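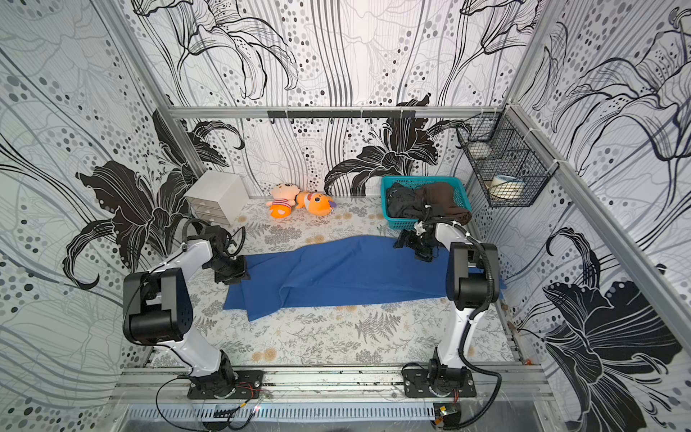

Tuesday, cell 2, house rules for the folding rig

Jessie Tennant and I spent the morning going through the rules sheet for the two-arm cell line by line. The old sheet was copied from the one Plesbridge use for their single-arm benches and half of it makes no sense when you have two arms on one rail. Catriona Gourlay wants a version she can sign before the July intake start, so I am writing down what we agreed and what we didn't.

Task on the rig today was folding the blue cloth. Same operator throughout (Jessie), me on the stop button.

1. Before power

Check both base plates by hand. Bolts marked with paint pen, line on the bolt meets line on the rail. If the lines don't meet, stop and tell me or Catriona. Don't nip it up yourself and carry on.

Check cable loops at both wrists. The loop must clear the gripper through the full wrist turn. Do it slowly, unpowered, one arm at a time. Jessie found the old wording ("ensure adequate slack") useless and I agree. New wording says what to do with your hands.

Look at the front rail. The small wires and the board by the right base are exposed and people lean there. Rule is no elbows, mugs or laptops on the front rail. I have asked Innes for a price on a clear cover but it isn't urgent enough to hold up the sheet.

2. What may be in the cell

Long talk about this one. The Plesbridge sheet says "work area to be clear of all items not in use", which we break every day, as the drawers, the toys and the teal basket of clothes all live at the back. Either we clear them or we change the rule. We changed the rule.

New rule: the back strip of the floor is storage. Anything there has to be on the set-up list, and it stays put for the whole run. Nothing gets added or moved between episodes. If something falls over, finish or abort the episode, stop both arms, put it right, write it in the log. The wire basket on the right wall counts as storage too. Tape goes back in it.

Hooks on the back rail: nothing to hang lower than the hooks themselves while the arms are live. Jessie thinks this is too strict. Left it in for now.

3. Two arms close together

This is the section the old sheet didn't have at all. The awkward part of a fold is when both grippers come to the same bit of cloth. We set the closest allowed distance between wrist housings at 60 mm in software and tried it at reduced speed. Jessie could do her usual fold without hitting the limit, provided she came in with the wrists angled and not flat.
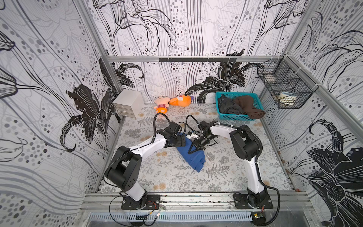

With the wrists turned in towards each other the cable loops are the thing to watch, more than the fingers. The software limit knows nothing about the cables. So the written rule has two parts: the 60 mm limit stays on at all times, and the operator backs one arm off before turning either wrist. One moves, one waits. Jessie will record a short run of this for training.

We also argued over whether the operator may switch the limit off for small items such as socks. I say no. If the job can't be done with the limit on, it goes to Catriona as a change request.

4. Speed and stop

Speed cap for new people is the slow setting for their first 1000 minutes logged. That is Catriona's number and I have no strong view on it.

Stop button test at the start of each session, both arms moving, one press. It goes in the log as pass or fail, with initials. I looked back through the Aditz log export and of 704 sessions only 358 had the stop test filled in. Probably most were done and not written down, but we can't tell, so from now on the session won't open without it. Aditz say this is a tick box in the settings.

Hands stay out while the drives are on. To straighten the cloth by hand: park both arms, drives off, say "off" out loud, then reach in. The old sheet let you do it on pause. Pause holds the arms under power, so that line is gone.

5. Wear

Gripper pads checked weekly, changed when the edge is rounded. Pallik pads only, the cheap ones marked the cloth. Floor mat and wall paper checked at the same time. A lifted corner on the mat catches the fingers, so tape it down or swap the mat before the next run.

Still open
— hook rule, Jessie to suggest wording
— cover for the board, waiting on Innes
— who holds the paint pen
— does the 60 mm apply at the elbows as well? I think they need more, to be measured with the arms parked

Draft 3 of the sheet is in the red folder by the door. Please write on it, don't email me.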